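About Plurkovura

We teach robot arms to pick things up. If you have ever watched a two-year-old with a bowl of peas, you already understand most of our business, including the cleaning.
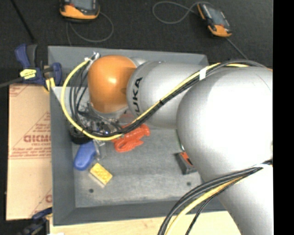

The company began when Neelam Thakur and Samuele Galli, who had both spent years programming arms to do one motion perfectly, got tired of what happened when somebody moved the box two centimetres to the left. The arm would go on doing its one motion, perfectly, beside the box. They rented a unit in Erwood with a roller door and no heating to speak of, and started collecting examples instead.

An example, in our trade, is one attempt at a grasp. The arm reaches into a tray of odds and ends, tries to get hold of something, and we keep the record of what it did and how that went. Misses are kept too. A learning system that has only ever been shown success gets very sure of itself, and we have all worked with someone like that.

What goes in the tray

Anything awkward. Knotted rope is a favourite of ours and of no one else's. It has no proper top, it changes shape when you touch it, and it behaves differently on every attempt. Small blocks are there to keep morale up. Our current catalogue stands at 329 objects, most of them bought from discount shops and pet supply stores by Clémence Tessier, whose expense claims make remarkable reading.

How a session runs

A session lasts 40 minutes, then the operator takes a break whether they want one or not. Tired people rearrange a tray the same way every time, and the system notices long before they do. Objects are changed between sessions, labels are checked by a second person, and anything the two can't agree on goes to Rakiya Mohammed. Her rulings on whether an object was "held" or merely "briefly inconvenienced" are final.

Our software is called Lello. It handles the recording and the labelling, and it's the part our customers see. The name was meant to be temporary.

Who we are

There are 8 of us. Karim Obeidat looks after the hardware and has strong views on cable routing, which he will share. We sell finished collections of examples to companies building picking systems, and we also take on custom work - send us a crate of whatever your robot keeps dropping. Our longest-running customer, Mahasneh, sends garden fittings. We have learned a great deal about hose connectors.

Visits are welcome by arrangement. Bring a jumper.

Comments

tobyw: Is the 329 list public? I'd like to compare it with ours. We gave up on rope.

Plurkovura: Not yet, but email us and Clémence will send a copy. Please don't give up on rope.

J. Marsh: Do you take student placements? My daughter is in second year and very patient.

Plurkovura: We do, applications open in May. Patience is most of it.

Recent from Plurkovura

Why we keep the misses
Lello release notes: faster labelling, same name
Two people, one label: settling arguments about "held"
Sending us a crate: what to pack and what to leave out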